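私たちについて

こんにちは、Murton工作室です。Gilleoという小さな文具店の奥の一部屋で始めた工作教室で、いまは28人の生徒さんが通ってくれています。最初の年なんて、絵の具より先にお茶菓子がなくなるような教室でした(いまもあまり変わりません!)。

教室で一番よく使うのは、実は高い画材ではなくて、紙コップと白い板です。クラフト紙の茶色いコップは200個入りの箱で買って、筆立てにしたり、小物入れにしたり、そのまま作品にしたり。板は机より少し小さいくらいが好きです。色がよく見えるし、片づけるときは板ごと持っていけますからね。
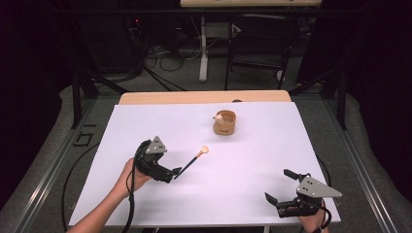 Murton工作室 主宰・講師

先が丸いスポンジかポンポンのようになった棒は、ぽんぽんと色をのせるのに向いています。淡いピーチ色の丸い先に黒い軸、先のほうの金色の金具がちょっとおしゃれで、私のお気に入りです。背の低い茶色のコップとも、白い板の上でよく合うんですよ。

初めての方には「Ninduson」という入門コースをどうぞ。スポンジで色を重ねるところから、ゆっくり進めます。道具は全部こちらにありますので、汚れてもいい服だけお願いします。見学は午後2時から、お菓子つきです!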